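3. How people talk about their dreams when you leave them alone

I should say first where this part of the study came from. I'd spent most of a winter reading dream reports from therapy sessions, and what bothered me was how tidy they were. People had been asked questions, had answered them, and somewhere along the way a muddle of a dream had become a little story with a start and a finish. So Noémie Hawthorne and I set up the Hutell diaries, which were as plain as we could make them -- a lined notebook, a pen, and one line on the inside cover asking people to write down whatever they remembered, in whatever order it came.

By the end we had 3,389 entries from 58 people. I read every one of them (some of the handwriting still haunts me!) and Noémie read them all again without seeing my notes. We sorted the entries by how the writer got going. Did they begin with a place, a person, a feeling, or a thing? I'd expected feelings to win easily, given how much the older theories make of them. They didn't. Places came up first far more often, and quite a few writers never mentioned a feeling at all unless it was fear.

Things were the group I liked best. A writer would start with a spoon or a coat or a set of keys, and the rest of the dream would sort of gather round it. Everyday objects turned up much more than the grand symbols I'd been taught to look out for, and they were often described with real care, even when the people in the same dream had no faces.
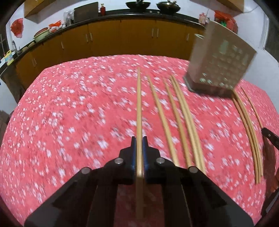 Figure 2. Wooden chopstick held upright between blue grip pads, over a flowered tablecloth.

Now, a strict reader of the Freudian sort would want to say what each object stood for. We tried that for one evening, with Joaquín Maldonado taking the Freudian side and Oriana Yáñez the Jungian one, and 10 entries picked at random. They agreed on 2. I don't hold that against either of them, and it was a very good evening, but it did settle how we'd code the rest. We wrote down what the object was and what the dreamer did with it, and we left the meaning alone unless the writer offered one.

When writers did offer one, it was nearly always small and close to home. One woman dreamt of a locked drawer for several nights running and put it down to a form she hadn't posted. I find that sort of thing much harder to fit into a theory than a flying horse, and I've changed my mind more than once about whether we should even try.

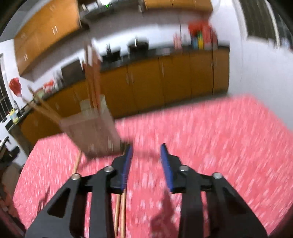 Black hand-held gripper with two blue finger pads
Pink-red table and orange-brown kitchen cabinets behind

There's one more pattern I want to mention before the numbers in the next section. Entries got shorter as the weeks went by, but they also got odder. My guess is that people stopped tidying up for us once the notebook felt like their own, though it could just as well be boredom, and Noémie leans that way. We can't separate the two with these diaries. A second round, with some people starting later than others, would help, and we've kept the same notebooks for it.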